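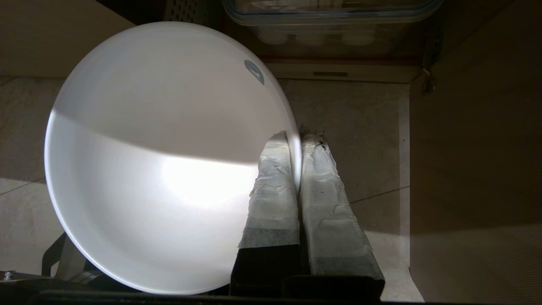

White plate with a small oval sticker near the rim

Kivi fixed-wing drone, preflight checklist, Flindton field
Inspector: Darius Rebane
Second check: Agnese Pētersons
Tuesday, first flight of the day

1. Airframe and wing joints: OK. Light scuff under left wing tip, no crack. Leave as is.
2. Propeller: REPLACED. Nick on the leading edge. Old one tagged and binned.
3. Control surfaces, full travel: OK. Right aileron a little stiff, freed up after 11 cycles.
4. Fuel: OK. Filter is due at 30 hours, now at 23.
5. Backup battery: OK. Connector pushed home and taped.

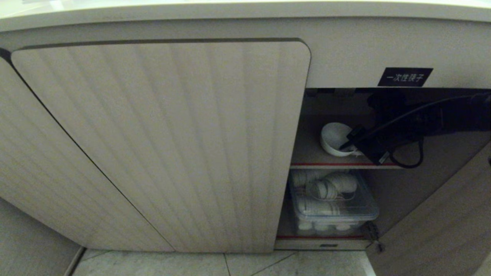 Can the drone fly if the backup battery shows a low reading?
Swap the battery first and repeat item 5, even for a short flight.

6. Radio link, range test: OK at low power. Repeat if the antenna is moved.
7. Launch rail: HOLD, then OK. Two bolts loose at the foot. Justinas Mockus tightened them and marked them with paint.
8. Wind: OK. Limit for the rail is 20 knots.
9. Lost-link return point: OK. Was still set to last week's field, corrected before engine start.

Open items: order two spare propellers, recheck aileron after landing.
Cleared to launch. D.R.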